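Teaching the Kindico to follow a path (without it ending up in the paddock)

Print this page | E-mail this page

Last updated: 17 March 2021

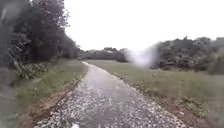 I've had the Kindico path kit on loan for a while now, and the question I keep getting is how to set up the route following, so I'm finally writing it down. The manual does cover it, sort of, spread over three chapters and an appendix, and the appendix disagrees with chapter one. If you've got the older Banow base instead, most of this still applies but your menus will be in a different order.

I'm assuming you've bolted everything together and the thing drives under the handset. If it doesn't, go back and reseat the motor connectors. Push until they click, then push again. Mine had me swearing for an entire evening!

Before you go out

Charge both batteries right up. Load the latest firmware over the cable, as the wireless update gave up on me halfway and I had to start over. Then open the setup page and choose Outdoor, Mixed Edges. There's a Footpath preset that sounds like the one you want, but it's after a crisp kerb on both sides, and a country track with soil and grass creeping in will have it dithering all over the place.

Take a soft, clean cloth for the lens (I keep mine in a zip bag in my jacket pocket). A bit of moisture on the cover turns into a big pale smudge on the live view, and the software can be quite fussy about pale smudges. Wipe, check the view on your phone, wipe again.

Teaching the route

1. Stand the robot in the middle of the path, facing the way you want to go. Near enough is fine for the sides, but get the heading right.

2. Press and hold Teach until the light goes amber. Let go. If it goes red you held it too long, so turn it off and have another go.

3. Drive the route with the handset at walking pace. Keep it smooth. My first attempt had a lovely wobble in it where I'd stopped to say g'day to a neighbour, and the robot faithfully learned the wobble.

4. On bends, start turning a little earlier than feels natural. The camera sits well forward and you'll cut in too late otherwise.

5. Tap Teach again at the end and wait for the beep before you pick anything up.

Drive it 2 times in the same direction. You can get away with one pass, but the second lets the kit compare the edges and toss out anything that doesn't match, such as leaf litter or loose bits that'll have shifted by tomorrow.

Setting the edges

Back at the kitchen table, open the recording and look at the edge overlay. You want the coloured lines sitting where the hard surface stops and the dirt begins. Out of the box, mine had them way out in the grass, because bare soil and a grey path look pretty similar to it on a dull day. Bring Edge Contrast up from 4 to 13 in small steps and watch the lines creep inwards. I stopped at 13 as anything higher had it treating shiny patches as a boundary.

While you're there, turn Speckle Filter on. It's off by default, goodness knows why. With it off, light-coloured bits scattered over a dark surface get read as obstacles and you'll spend your walk watching the robot stop, think, creep forward and stop again. Lakshmi Raju on the owners' forum put me onto this one, and I owe her a coffee.

First run on its own

Keep the handset in your hand with your thumb near Stop. Select the route, press Go, and walk behind and a bit to one side so you're out of the rear sensor. If it drifts toward the verge, stop it, nudge Centre Bias one notch the other way and go again from the start. Don't restart it mid-route, it gets terribly confused about where it is.

Is it worth the money? For a kit at this price I'm pretty impressed with the driving, and much less so with the paperwork. Salamatu Aliyu has the Koech tracker and reckons hers was quicker to set up, though she's only run it on a proper sealed driveway. I'd like to try the two together once the weather's a bit kinder. I've also ordered the Ganholm lens hood, which should get here in April, and I'll add a note to this page once it's fitted.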